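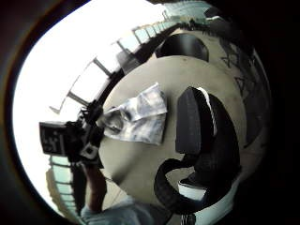
August, late, after supper

I have finally moved everything out of the old notes program and I want to write down how it went while I still remember the order of things, for the next time I have to do it and have forgotten all of it.

The program was Larby, and I had been with it so long that I no longer thought of it as software. It was just where things were. Recipes, the paint colors for the upstairs hall, letters I never sent, the whole saga of the roof. Then in spring the little banner started showing up at the top of the window saying that my version would stop syncing at the end of the summer, and I did what I always do with banners, which was to click the small x and go on with my day. I must have clicked that x every morning for months.

Last week the banner lost its x. So there I was.

I had two choices as far as I could tell. I could pay for the new Larby, which wants a subscription and looks like something made for a sales team, or I could go over to Lodell, which my sister has been using for years and keeps telling me about whenever we talk on the phone. Lodell you buy once. I like buying a thing once. I paid for it before breakfast so I couldn't talk myself out of it, and then I made coffee and sat down to do the export, thinking I would be done by lunch (I was not done by lunch).

The first trouble was that Larby only lets you export 300 notes at a time, and I have 2589 of them. I did the division on the back of an envelope and came out with nine batches. Nine batches doesn't sound like much! But you have to select them by hand, and if you scroll too fast the selection lets go and you start over, and I started over on the second batch three times. By the fourth I had found out that you can click the first note, scroll down slowly with the arrow key, and hold Shift when you click the last. I am putting that here in plain words because I know I'll want it someday.

Each batch took 15 minutes to pack itself up, more if I was doing anything else on the computer, so I left it alone and went off and did things around the house. I watered the tomatoes. I finished the Flores crossword book, all but the last page, and I called my sister back. It was a pleasant enough way to spend a day once I stopped being angry about it.

The import into Lodell went better than I deserved. All the text came over, and the dates too, which I had worried about more than anything. What did not come over were the tags. Every tag I ever made turned into a word at the bottom of the note with a pound sign in front of it, so they are there but they don't do anything when I click on them. I wrote to the Lodell people and a very kind reply came back the same afternoon, saying there is a setting under Import called "read tags from text" and that it is off to begin with. Now it's on, and I have to bring in all the batches again. I will do that tomorrow.

I also found a folder I had named Vandano, with one note in it that says "ask about the hinge." I have no idea. I can't think what Vandano was, a shop or a town or a brand of cabinet, and I can't think which hinge. I kept it.

What surprised me was how much reading I did. You can't move that many notes without stopping at some of them – the list of names from when we got the dog, the directions to the lake house from back when directions were something you wrote out. I was up past eleven with those.

For tomorrow: turn off Larby's automatic renewal before anything else, then the batches again from number one, and copy the whole export folder onto the spare drive before I delete a single thing.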